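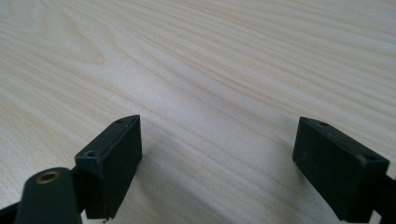 Saw the Vatness documentary last night at the Prelar and I've got a few thoughts, so this will be a short thread. No spoilers, though there isn't much to spoil if you know the band.

If you don't: Vatness were a folk-metal four-piece who made three records, toured with bigger names for years and split up before most people had heard of them. The film is called Studard, after the village hall where they recorded the first one.

It runs 100 minutes and the first half hour is slow. Lots of old camcorder footage of vans and service stations. I'd have cut a third of it. The person next to me was asleep by the second ferry crossing.

It picks up when it gets to the hall. They had it for 47 nights over one winter, on the cheap, and had to clear their gear out every morning before the toddler group came in at nine. You can hear the heating pipes on the finished record. I always thought that was a percussion track.

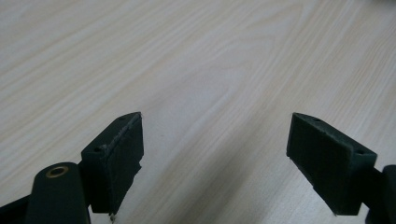 The best section is the one on how the second album got made. The label wanted it done in a proper studio and the band didn't, and both sides get a fair hearing. There's a long bit where the drummer plays the main pattern from the title track with his fingertips on a kitchen table, and you can follow every part of it. I tried it when I got in, on pale wood with long curved streaks in the grain, and got through four bars before I lost the left hand. It is a lot harder than he makes it look.

Money comes up more than I expected. The singer reads out a royalty statement for one quarter and the total is £363, to be split four ways after the manager's cut. She reads it in the same voice she uses for everything else. The audience laughed and then stopped.

What's missing is any real account of the split. One minute they're booking a tour for May, the next it's a caption saying the tour was cancelled. I gather two of them don't speak, and the director may have had to agree to leave it out. Fair enough, but you notice the hole.

Also missing: the fans. This was a band with people who followed them from town to town and ran a tape-swapping list by post. They get one shot of a queue in the rain. I'd have taken ten minutes of them over the ferry footage.

Sound is very good. The live recordings have been cleaned up but you can still tell what sort of room you're in. See it in a cinema if you can, the low end will be lost on a laptop.

There was a Q&A after with the director, who said the film was turned down by every funder for two years and was finally paid for by Montoya, the small label that reissued the albums. That explains the heavy plug for the box set near the end.

Overall I'd give it a 3.5 out of 5. Go if you like the band, and go if you like films about people working in cold rooms. If you've never heard a note of theirs, play the first album beforehand – the film assumes you have.

It's on at the Prelar for the rest of the week, evenings only, 8.15 start. Screen two, so get there early, the seats at the side are bad.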